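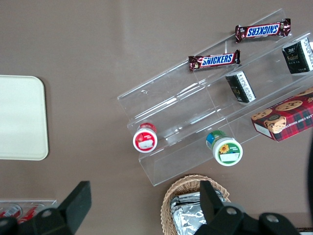 Snickers on the top shelves.

Blog > Family > Two dinners, one stomach
Reading time: 2 minutes

My mother and my wife's mother live two streets apart in Drirkcombe and have never agreed on anything, including when Sunday dinner happens. Gwendolyn Castellanos (mine, by marriage) serves at one. My own mother serves at half past, on the grounds that she always has. Both expect us, both expect us hungry, and each believes the other one is a sort of light snack.

For years we got away with it. You take small potatoes at the first house, you say you had a big breakfast, you walk very slowly past the Haddad bakery and you start again. Then in November they both did lamb. 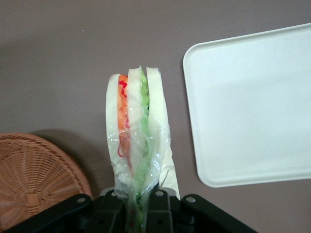
I managed the first plate. At the second I was given what my mother calls a normal portion, and by the time the crumble arrived I'd gone quiet and was breathing through my nose. My wife, who has no loyalty, said I'd been looking forward to it all week. I had seconds.

Our neighbour Dolores Kowalczyk suggests we alternate, which tells you she has met neither of them. I did raise it with my mother. She said of course, whatever suits us, and then didn't ring for almost 30 hours, a personal record.

So we're going to both again this weekend. I've bought trousers with elastic in them.

Recent posts
The Viltholm holiday, or how we lost a tent
My father-in-law and the 223 bus
Things my mother has posted to me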